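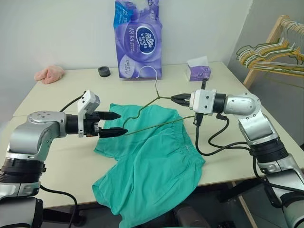 Research > Papers > Handling of Soft Goods > Section 4

Filed under: Automation, Product Evaluation

Print this page | E-mail this page

4. Assessment of the Camora garment kit

4.1 Scope

The Camora kit is offered by Fasside as an add-on for laboratories that already own a pair of robot arms. It consists of gripper fingers, mounting parts, control software and a year of remote support. The present section considers its use with shorts and other small garments, including work with wire hangers. Pricing is treated in Section 6. The kit under review was supplied on loan through Georgiou, and neither firm saw the results before submission.

4.2 Procedure

A total of 724 attempts were made over 14 working days, using 27 garments. Each attempt was scored by Lies Segers and checked separately by Sibusiso Hlongwane. Where the two scores differed, the lower was kept. Garments were not ironed or flattened by hand between attempts, as the supplier's manual states that this is not required.

4.3 Grasping of cloth

Grasping was scored apart from hanging, so that a sound grip followed by a poor placement would still be recorded. A grasp was accepted when a fold of cloth was held between both fingers (Figure 4). The manual advises a slow approach over creased fabric. We followed this advice throughout, although it lengthens the cycle and may not suit a busy laundry – the market at which the kit is chiefly aimed.

Figure 4. Black gripper fingers holding a pinched fold of a teal garment on a white tabletop. 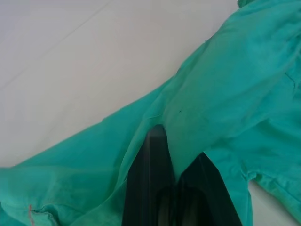

4.4 Support and documentation

The printed manual is clear on fitting but thin on fault messages. Two requests were sent to the Fasside help desk at Bultby, and both were answered within one working day. The software update issued in December was not tested.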